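Rangement du matériel : les caisses restent au sol

Le reclassement du petit matériel Vodemau est terminé pour la zone côté fresque. Les 24 caisses sont désormais inscrites au registre Pirihi, une ligne par caisse, avec numéro, contenu et date du dernier contrôle. L'inventaire passe ainsi à 353 références. Les doublons ont été supprimés en novembre. 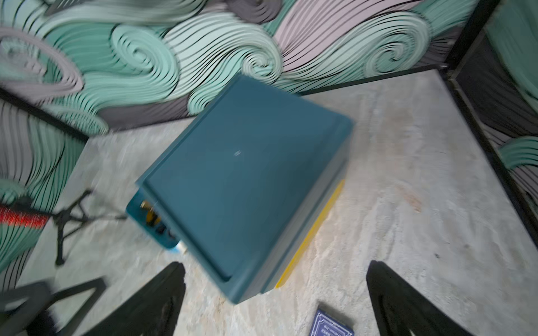 Pôle Logistique et matériel – Vodemau

Les caisses à couvercle plat, comme la bleu-vert posée sur le béton devant les vagues peintes, se stockent à plat, couvercle vers le haut. Hauteur maximale d'une pile : 60 cm. Charge admise par caisse : 20 kg, contenant compris. Un passage reste dégagé le long de la plinthe.

Les trépieds se rangent jambes repliées, sangles enroulées à part. Livrets et cartes retournent dans la pochette de la caisse correspondante.

Les étiquettes Grovska de l'ancienne série ne sont plus valables. Les nouvelles se retirent au comptoir avant 17 h. Toute caisse sans étiquette sera placée en attente sur l'étagère Drullico, niveau bas.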